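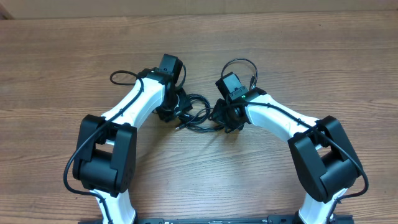 A Kinga Rácz el final le pareció precipitado, y me escribió que «después de dos horas tan pacientes, esos últimos minutos son de otra película». Lo entiendo, pero no lo comparto, y como llevo una semana defendiendo Gurkdale ante todo el que se me pone delante, lo dejo por escrito.

Título: Gurkdale
Género: drama / misterio / comedia muy, muy seca
Dirección: Rizwan Pramanik
Distribuidora: Clomuveck
Formato reseñado: edición doméstica de 2 discos
Público recomendado: mayores de 16
Te gustará si te gustan: las películas de pueblo pequeño con secreto grande, los inviernos largos, los personajes que contestan a una pregunta con otra

Reseña publicada el 12 de julio de 2026

ARGUMENTO

Gostthorpe, un puerto de 4.000 habitantes, en pleno enero. Vincze, afinador de pianos jubilado, recibe una carta de su hermana en la que le pide que vaya a recoger «lo que quedó en Gurkdale». El problema es que la hermana murió hace 30 años y que Gurkdale, el internado donde crecieron los dos, figura como demolido en todos los planos del ayuntamiento. Vincze coge el autobús igualmente (¡y qué viaje en autobús!) y allí está el edificio, con la calefacción puesta y una mesa preparada para cenar.

No cuento más. El tráiler, por cierto, destripa la escena del dormitorio, así que mejor saltárselo.

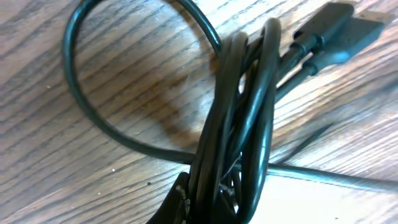 LO QUE ME HA ENTUSIASMADO

Pramanik rueda las conversaciones como si fueran persecuciones. Hay una en la cocina del internado, entre Vincze y la antigua gobernanta, en la que durante casi toda la escena solo se habla de cómo conservar las ciruelas, y yo estaba agarrada al cojín. Cada vez que ella repite «eso ya lo sabe usted» el sentido de la frase cambia un poco, y cuando lo dice por última vez ya es una amenaza. O una disculpa, según se mire; la he visto dos veces y cada vez he entendido una cosa.

El humor me pilló desprevenida. El conductor del autobús, que lleva un diario de todos los perros que ha visto en la ruta y se lo lee en voz alta a los pasajeros, merecería película propia. Y el funcionario del registro, que se niega a reconocer que el internado existe mientras busca en el cajón la llave de la puerta principal, me hizo reír tanto que tuve que rebobinar.

También está el sonido. Vincze oye desafinado todo lo que le rodea: el timbre, las tuberías, las voces, y la mezcla lo va metiendo a uno en esa incomodidad muy despacio. Si podéis verla con auriculares, hacedlo.
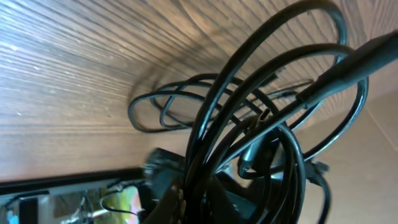
Tampoco hay que pensar que todo es atmósfera, ojo. La trama está muy bien atada, y en el segundo visionado se disfruta viendo cuántas cosas se dicen a las claras en el primer tramo. La carta, sin ir más lejos: fijaos en quién la lee en voz alta y en qué párrafo se para.

¿Pegas? Alguna. El sobrino que aparece hacia la mitad sirve para explicar lo que ya habíamos entendido, y su subtrama con la inmobiliaria se queda colgando. La canción de los créditos es espantosa. Y a quien no le gusten los planos largos de gente pensando, la primera media hora le va a costar.

LA EDICIÓN

Imagen estupenda, con un grano fino que respeta las escenas nocturnas, que son muchas. Los subtítulos en castellano son legibles y conservan los juegos de palabras del conductor. En el segundo disco viene un documental de 50 minutos sobre la construcción del decorado, y es de los buenos: se ve discutir al equipo, se ven pruebas descartadas y nadie dice que el rodaje fue como una familia.

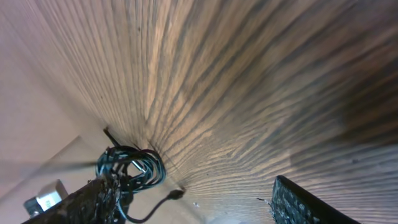 El comentario en audio de Pramanik, en cambio, es irregular. Se calla mucho, y cuando habla suele ser para elogiar al técnico de iluminación, aunque al llegar a la cena se anima y explica el orden en que rodó los planos, y solo por ese rato ya me alegro de tenerlo. Echo de menos las escenas eliminadas. En el documental se mencionan varias, una de ellas con la hermana de niña, y no están por ningún lado.

Y vuelvo al final, que es donde Kinga y yo no nos ponemos de acuerdo. Sí, se acelera. Pero Vincze lleva toda la película aplazando una sola decisión, y a mí me parece muy suyo que, cuando por fin la toma, lo haga casi corriendo y con el abrigo mal abrochado. Se quedó dándome vueltas toda la noche, y al día siguiente la volví a poner desde el principio.

Nota: sobresaliente, con un tirón de orejas por la canción.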